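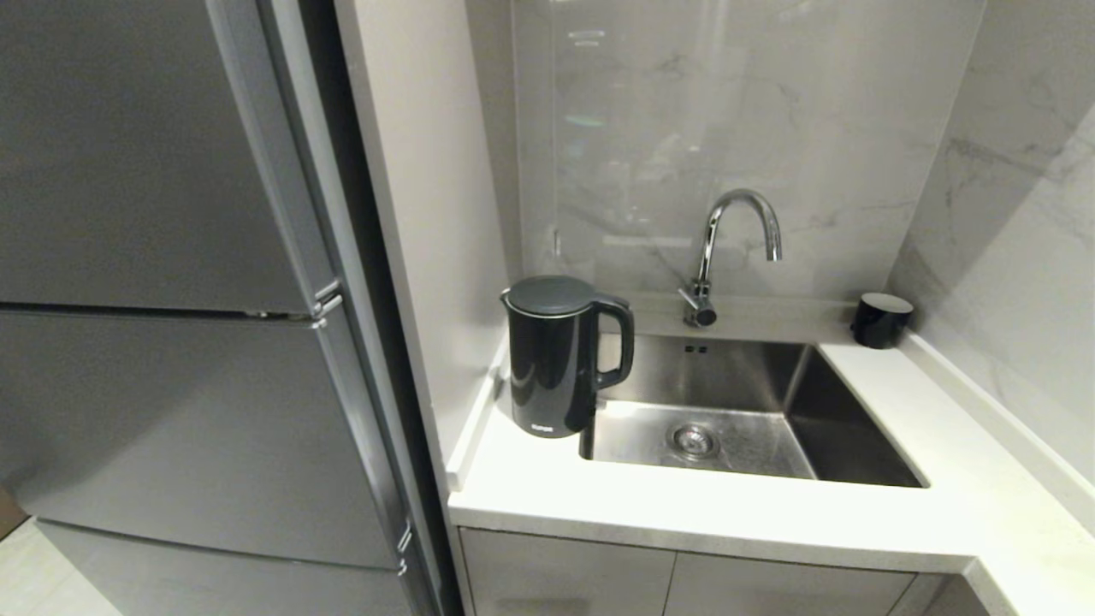
Treltura has set the equipment budget for its service robot program for the coming year and moved most of the money away from arms and into sensing, grippers and spare parts. The plan was circulated to suppliers on November 15, 2020 and covers purchases for two sites, Esar and Wutolus. Both sites will work on the same group of tasks: opening appliances, filling and moving containers, and wiping down counters in small staff kitchens. The surfaces involved drive a good part of the spending. A brushed stainless refrigerator with long vertical handles, a chrome gooseneck faucet and a glossy black kettle standing next to a steel sink all return light in ways that cheaper depth cameras handle poorly, and polished marble-effect walls add reflections of their own. The earlier budget had treated depth sensing as a minor accessory line. It is now the second largest item after the mobile bases.

The program is run by Ville Hämäläinen, who wrote the plan and will sign off on each order. According to the document, 11 mobile bases are to be bought in total, with 8 assigned to Esar and the rest to Wutolus. Each base will carry one arm. Existing arms will be moved across where their joint hours allow it, and new arms will be ordered only to fill the gap.

"We had a purchase list that looked like a catalog page," Hämäläinen said. "It listed reach and payload and very little else. The things that stopped work last year were fingertips, cables and cameras, and those were all paid for out of the consumables line."

Payload requirements have been lowered. The previous specification called for an arm able to lift a full case of bottled water at full reach, a task that has been dropped from the program. The heaviest regular load is now a filled kettle held away from the body, and the hardest steady pull is a refrigerator door with a fresh seal. Door opening will be specified separately from lifting. Suppliers are asked to state the pull force available at handle height for both an upper and a lower door, with the base braked and with the base moving, and to give the figure at the wrist instead of at the shoulder.

Grippers will be bought under a single contract. Aigner has been named as preferred supplier for the two-finger model, subject to an acceptance test at Esar. The contract includes three sets of fingertip pads per gripper and a fixed price for replacements during the first year. Pads are to be a softer grade than those used until now. The harder grade held flat packages well but slipped on polished round parts, small faucet levers in particular, and left marks on two appliance doors.

The sensing package has been split in two. Each robot will have a head camera with a wide view and a second, short-range camera at the wrist. Suppliers may propose stereo, structured light or time-of-flight units, but each proposal has to include recorded depth output against brushed steel, chrome and glossy stone under ceiling lighting. Data taken against matte test boards will not be accepted as a substitute. Treltura will supply sample panels on request and expects them back.

The acceptance test consists of 109 runs per robot type, divided among door opening, kettle handling, faucet operation and counter wiping. A run in which a person has to step in is logged as a failure whatever the reason, including network loss. Kettle handling will be done with cold water only and with the power base unplugged. The plan sets no pass rate for counter wiping, and Hämäläinen said one would be added after the first round of results.

Water exposure gets a section of its own. Bases must tolerate a spill from counter height on any side, and the wrist and gripper must tolerate splashing from an open tap. Full immersion ratings are not requested. A supplier offering a sealed glove for the wrist as an alternative has to quote the glove, the fitting time and the replacement interval as separate items.

Floor space was also reviewed. Many of the kitchens in the program are recessed into a corner, which leaves a robot one direction of approach and little room to turn once a refrigerator door is open. The plan therefore sets a limit on base width and asks for a turning diagram with the arm both folded and extended. One base already on the shortlist was removed at this stage. The plan does not name it.

Software licenses have been moved out of the capital budget and will be paid yearly. Treltura had bought perpetual licenses for its first robots and then paid for upgrades as they came out, a practice the plan describes as more expensive over the full term – though it gives no comparison figures. Suppliers must quote one yearly price per robot that covers updates, remote support and access to logs. Logs remain with Treltura when a contract ends.

Spare parts are budgeted at the time of purchase for the first time. The list for each site includes one complete gripper, 2 wrist cameras, a set of cable looms, drive wheels and a charging dock. The dock was added at the request of the Wutolus site, which lost several days of work last winter while waiting for a connector. A spare arm will be kept at Esar and shared between the sites. Transport between the two is covered by the existing freight agreement.

Training is listed as a separate cost. Each supplier is to provide on-site instruction for operators and a shorter course for maintenance staff, with written material that can be reused. Travel has to be quoted as its own item so that it can be taken out if sessions are held remotely.

Installation work in the kitchens is limited. No appliances will be replaced, no handles changed and no markers attached to doors or walls. The only building work planned is an added power outlet for each dock and, at Esar, a new wireless access point. Hämäläinen said an earlier draft had included lever extensions for the faucets and that these were removed for budget reasons.

Quotes for the mobile bases are due in February. Aigner will deliver grippers for testing ahead of that date so that mounting dimensions can be confirmed before the base order is placed. Orders for cameras follow the panel tests and will be split between suppliers if no single unit meets the requirements for both head and wrist. Technical questions are to be sent in writing to the Treltura purchasing office, and replies will go to all registered suppliers.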